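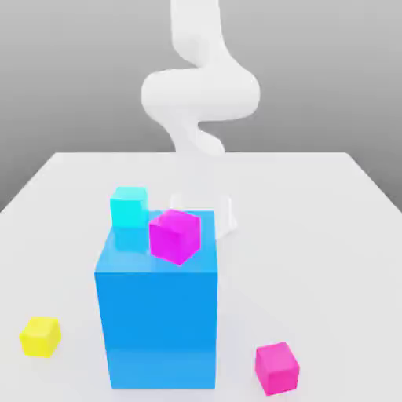 Hi Hertta,

You asked for the progress report in normal sentences this time instead of the spreadsheet, so you're getting normal sentences, and probably too many of them. The spreadsheet is still on the shared drive if Bronlow's finance people want it. Period covered is everything since the January check-in.

Short version first. The good practice guide for simulated manipulation tests is drafted through chapter 8, two labs have tried it on their own tasks, and the part we thought would be easy (what counts as a success) ate most of the spring. We're inside the budget. We're behind on the translation work and I'll get to that.

What we've been working on

The whole point of the grant, for anyone at Bronlow reading this cold, is a set of house rules for people who report results from robot arms in simulation. Right now every group does its own thing. One group says the arm "places the cube" and means the cube was touching the right surface at the last time step. Another says the same words and means the cube was sitting flat, let go of, and still there a few seconds later. Both print a percentage in a table and then somebody compares the percentages. I complained about this in the proposal and I'm still complaining, sorry.

So we picked the plainest task family we could and wrote rules against it. It's a tabletop, one arm, one big blue block and four small cubes - cyan, magenta, yellow and pink. Cubes on the table, cubes on the block. The view I put at the top of this report is one state from it, with cyan and magenta up on the block and the other two down on the table.

That magenta cube is the reason chapter 3 got rewritten. It's on top of the block, so under the simplest rule (is the cube higher than the table and within the outline of the block?) you'd tick it off. But look at it. It's tilted up on one edge with a corner pointing down toward the front of the block, and the gripper is right there behind it. Is that placed? I asked everyone in the working group and got yes, no, and a long email. From a single still you can't tell if it's on its way to lying flat or on its way off the front, and that's more or less what chapter 3 says now: a single instant is not enough to score a placement.

The rule as it stands: a cube counts as placed when it rests on a face, when the gripper is clear of it, and when both of those hold for the whole settling window. The lab chooses the window but has to print it next to the result. We went back and forth on fixing one number for everybody. Skaviva wanted it fixed. Sirier has much lighter objects in their own tasks and said a fixed window would be silly for them, and they had a point. Printing it seemed like the compromise that people would really follow.

Occlusion, or the chapter I didn't plan

Chapter 5 wasn't in the proposal at all. When we started writing down which camera views should be used for human review, we kept running into states like that same one, where the top of the big block hides part of the gripper. Add to that our gripper is drawn translucent and whitish over a white table, and reviewers have a hard time saying where the fingers are in relation to the cube. I had a go at labeling a batch myself and changed my mind on several of them after lunch, so I can't blame the reviewers.

What we recommend now is pretty modest. Any human judgment of contact or release needs a second view from a different side. If a lab only has one view, the reviewer gets a "can't tell" option and the can't-tells get reported as their own line. No folding them into failures and no quietly dropping them. Sirier already had a "can't tell" button in their labeling tool and had been dropping those episodes before computing the score, which they told us about themselves, very cheerfully, and then fixed. I want to give them credit for that because it's the kind of thing that's easy to keep quiet about.

There's a smaller section on rendering choices. Cube colors should be easy to tell apart by name. Our magenta and pink are both pinkish if you're being lazy, and in written instructions to the arm we had "the pink one" used for both by different people. We've kept the two colors in the task on purpose since real instructions are sloppy too, but the guide now says to list the color names you use and which object each one means. Same section asks people to say outright that their pictures are rendered. You'd think that one goes without saying, and then you read a few papers.

The trials

Two labs ran the draft rules on their own setups. Each ran 300 episodes, scored once with whatever they'd been using before and once with ours, and had 100 of those looked at by people. I'm not going to put their success rates in here. They were shared with us in confidence, and anyway the rates aren't what I care about. I care about where the two scorings disagree and why.

Most disagreements fell into the family you'd guess: objects leaning, objects still held, objects that were fine when the episode ended and not fine a bit later. What I didn't guess was how many came from the reset. Skaviva's environment sometimes started an episode with an object already in the goal area, and the old scoring handed out a success for doing nothing at all! We've added a rule that the starting state has to be run through the scorer and has to come back as not done. It took one line to write and I think it may be the most useful line in the guide.

Both labs said the checklist at the back was too long. It was. I've cut it down to what fits on one page and moved the rest into the chapters. Skaviva also asked for a filled-in sample report they could copy, so that's coming, using our cube task.

Things that went badly

The Czech translation. Dvořáček had agreed to host the translated version and give us feedback from their integrator side, and I promised them a stable text by spring. Then chapter 3 got rewritten, then chapter 5 appeared out of nowhere, and the text wasn't stable. They've been patient but they did send a slightly pointed message, and fair enough. My mistake was promising a date before the trials were in. I've now told them they'll get nothing until the English is frozen, which they said they prefer.

I also underestimated how much time it takes to get people to agree on words. We spent an entire call on "release." Fingers open? Fingers not touching? Fingers some distance away? (We went with not touching, plus a minimum gap that the lab states.) It's slow and a bit dull and I don't know how to speed it up without the wording getting worse.

One open question I haven't solved is tasks where things are supposed to lean. If the job is to prop a tile against a wall, our "rests on a face" rule is plain wrong. For now the guide says the rule applies to placement tasks with a flat goal and that labs should write their own resting condition for anything else, and print it. I'd like to do better than that, but I'd sooner ship a narrow rule that works than a wide one that people have to argue with.

Money

Nothing exciting. Reviewer pay came in under what we set aside, mostly down to the shorter checklist. I'd like to move what's left into a third trial with a lab that does physical arms only, so we find out which of these rules make sense off the screen. The settling window should carry over fine. The starting-state check I'm less sure about, as it assumes you have a scorer that can read the state, and on a real bench that might be a person with a clipboard. Can you let me know if that move needs a formal request or if this email does it?

What's next

Freeze the English text. Finish the sample report. Get the tile people to read the section that doesn't work for them and tell me how badly it doesn't work. Then the translation, finally.

I'd also like half an hour with you on licensing before the freeze. Sirier wants to put the one-page checklist inside their internal training material with their own cover on it, and I said I thought that was fine but I'd check. Mornings are best for me, any time after 8.

Drafts of chapters 3 and 5 are in the usual folder with comments left on. Feel free to add yours, and please be rude about the definitions if you think they're unclear. It's a lot cheaper to hear it now.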